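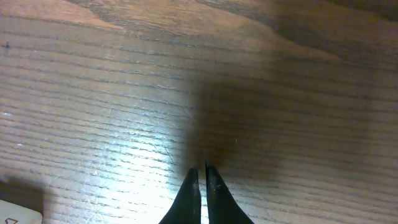
Deividas Rebane asks whether you know if the top is solid or veneer, as the answer changes what you can safely do to it.

Original question, posted 28/03/2025
Brown table top with a strong dark grain, shiny finish. How do I make it less shiny?
The table is from Loter and I've had it since July. I like the color and the striped grain, but the gloss bothers me every time I sit down to work. Light bounces right off it. I'd like a satin look without stripping it. Can I just sand it a little?

2 answers

Gediminas Krūmiņa
Don't start with sandpaper. If it's veneer you can go through it fast, and then you have a pale spot you can't fix. Look at the end of the top from underneath. If the grain lines carry on over the edge and down the end, it may be solid. If there is a thin strip glued on, treat it as veneer.
Either way, wash it with a drop of dish soap, dry it, and rub it with a very fine gray pad. Go with the grain, light pressure, long strokes from one end to the other - no circles. Wipe and look at it from a low angle. Mine took 31 minutes for the whole top. Try it under the table first if the underside has the same finish.

Udis2524
I just put a tablecloth on mine. You could also move the lamp. Wax made it shinier so I would skip that.

7 people found this page helpful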